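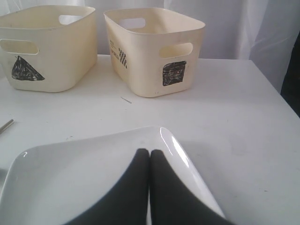 Oldřich Vávra
Technical Director, Plirnov Tableware Services

About us

Plirnov hires, washes and stores tableware for canteens, hotels, conference venues and schools. We work from a single site in Traren, which holds the wash hall, the drying store, the inspection benches and the loading bay.

The company began as the wash department of the Lukáč catering group. When the group closed its own kitchens, Gyula Lengyel took over the lease and the two conveyor machines and kept the existing staff on. Hire stock was added later, when several wash customers asked for spare crockery during busy periods. Hire now brings in more than half of our income, and washing for outside customers makes up most of the rest.

What we supply

Our stock is plain white porcelain, stainless steel cutlery, and glassware in the common catering sizes. We do not hire out decorated or gilded ware. Metallic decoration wears under alkaline detergent and cannot go through a microwave, and mixed stock slows down sorting. Customers who own decorated pieces can have them washed on a separate low-temperature programme by arrangement.

Crockery goes out in lidded crates with dividers. A standard order is packed by place setting. Orders for more than 300 place settings are packed by item type, as the venue will normally have its own staff to lay up. Each crate carries a label with the item code, the quantity and the wash batch.

How we wash

Returned crates are opened on the dirty side of the hall and scraped by hand. Starch and egg residues are soaked before loading. The main wash is followed by a final rinse with softened water, and rinse temperature is logged for every batch. Batches that fall below the set point are run again in full.

Drying is by warm air — no cloths are used on porcelain or glass at any stage. Cutlery is finished in a heated polishing drum and checked for water marks under a lamp.

Inspection and breakage

Vratislav Kopecký runs the inspection benches. Plates are checked for chips at the rim and foot, for crazing in the glaze, and for grey metal marking left by knives. Metal marking can usually be removed with a mild abrasive paste. Chipped and crazed pieces are withdrawn, because the exposed body takes up water and can no longer be cleaned reliably.

Our breakage charge is applied per piece at replacement cost. Losses of up to 2 per cent of an order are not charged. Withdrawn porcelain is sent to Mivach, where it is crushed for use as aggregate.

People

Gyula Lengyel is managing director and handles contracts. Kiprono Wanyama plans transport and is the first contact for delivery times and site access. Vlastimil Kratochvíl maintains the machines, the water softening plant and the dosing equipment. Seasonal staff join us from May and are trained on the dirty side before moving to inspection.

Visits and enquiries

Customers are welcome to see the wash hall by appointment. Flat closed shoes are required, and hair nets are provided at the door. The loading bay is open from 6 am, and orders for same-day collection must be confirmed before 10 am. For hire quotations, please state the number of covers, the courses to be served and the floor on which the crates are to be left — lift dimensions are helpful where there is one.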